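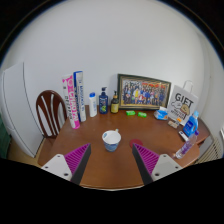
Week 5: who does the picking now?

I spent a chunk of June at the Gurkimance returns centre in Beaudoin, and most of these notes come from there. Before I went I figured the hard part of automating a returns bench would be the heavy stuff. Nope! It's the mix. Take a table with a paper cup in the middle, a couple of pump bottles along the wall, two little green packets lying flat and a gift bag at the end, and have a think about how hard you'd squeeze each one. You'd never normally ask yourself that, and neither would a bench worker with a few years behind them. A gripper with two ribbed jaws has to get the answer from somewhere, and that somewhere is a person's hands.

So keep that in your head for the reading (the Stotex case, first half only, skip the appendix on floor layout).

What changed on the floor

Gurkimance had 107 people on the books when Stotex came in. The old job was sorter: open the parcel, check the item, put it in the right tote. After the changeover, 4 benches were set aside for what the company called demonstration work. People there still picked things up and put them down all shift, but with a hand-held gripper, and the recordings went off to train the machines on the next line.
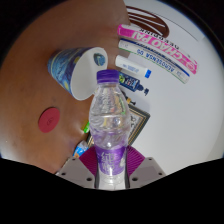 The pay grade stayed the same, and this became the sore point. The sorters I talked to felt they were doing two jobs — the shift itself, and teaching. One had been asked to slow down and make her movements "cleaner", and then got a note about her rate from Padeck, the scheduling software, which hadn't been told the bench was running to a different target. It took management 12 days to fix the setting. I'd like you to think about that gap when we get to the section on who a rate belongs to.

There were upsides, and I don't want to be a grump about it. Several people liked the new benches a lot. Less lifting, more chat, and someone finally asking them how they do what they do. A fellow on the early start told me he'd never had to explain why he takes a bottle low down on the body, and he quite enjoyed working it out. 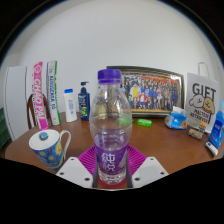
Fig. 3. Upright grasp on a water bottle, one finger on each side at label height.

Terms to know for the tutorial

Tacit skill: what you can do but would struggle to write down.
Demonstration work: paid handling done mainly so that it can be recorded.
Rate drift: a target set for one job quietly being applied to another.

For next time, pick a job you've had (café, warehouse, babysitting, whatever) and write half a page on one hand movement in it. Who taught you? Could you have been paid for teaching it to someone else? Bring it on paper, please, as the projector in our room is still playing up.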